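Preguntas frecuentes | Automatización en el taller

¿Me va a quitar el puesto?
Me lo preguntan todas las semanas, y lo entiendo. En Latuheru seguimos los mismos de siempre. Lo que ha cambiado es el reparto: yo antes me pasaba la mañana colocando vajilla y ahora superviso, corrijo y vuelvo a enseñar la postura cuando hace falta.

¿Y qué hace el brazo exactamente?
Mueve platos, de uno en uno, entre el soporte y la mesa. Despacito, eso sí – a Effie Nisbet la pone de los nervios. 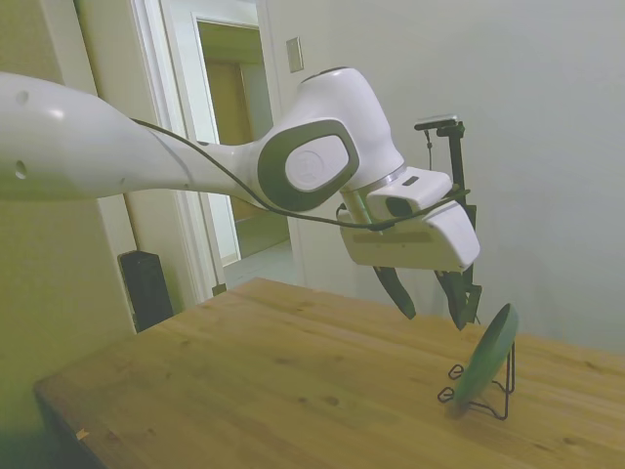

Los vasos los seguimos llevando a mano, y las fuentes grandes también (ni se os ocurra darle una sopera).

¿Hay que saber programar?
¡Qué va! Yo venía de embalaje y con 2 tardes de curso me apañé. Las dudas raras se las paso a Skasine.

¿Cambian los turnos?
De momento no. En octubre lo hablamos otra vez, y si alguien quiere rotar, que me lo diga antes.

Contacto | © Latuheru | Volver arriba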